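Posted in August by Birutë Sepp

# Pad day

We use cookies to remember your settings. By staying on this site you agree to our cookie policy.

I've been looking after our hand-held grippers since spring, and I've finally got a routine for the pads that doesn't eat my whole morning. So this one's for anybody else who gets stuck with the job (hi, Potero people!). Pads first – always pads first. Wipe the mesh side with a damp Claketex cloth, let it air out, then check the edges for lifting.

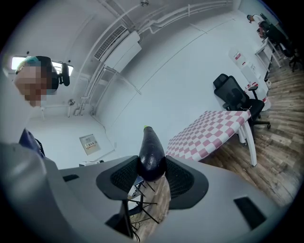 My rule is that a pad gets 30 hours of use before I even think about swapping it, and most of ours go way past that. The one I'm proudest of made it to 92! What I look for is slip, and for that you need something smooth and a bit heavy. A glossy eggplant standing upright between the two pads is about as mean a test as I know, because the skin gives you nothing to hang on to. Squeeze, tip it, wait, tip it the other way. If it creeps, I mark the pad and it goes in the tray.

Then there's the opening. Sarahí Ventura got me into checking it with an old feeler gauge from Malabanan, and I do it every 7 days now. Both sides should start moving together. When one lags, I back the screw off a quarter turn and try again, and I write it on the tape inside the case – my notebook always wanders off.

Last thing is the marker on the handheld tool. Dust it with a dry brush, no spray, and look for curling corners. I let the Golville one go too long in June and had to redo 56 recordings. Never again! 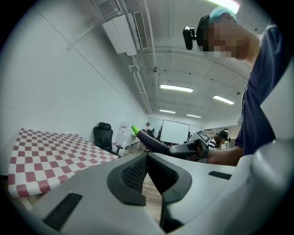 ## What's in my kit

Two cloths, the soft brush, a small hex key, spare pads in a zip bag, masking tape and a pen that works. I'd love a better tray, so if you've found one with a lid that stays shut, tell me in the comments.

Get new posts by email. Enter your address to subscribe.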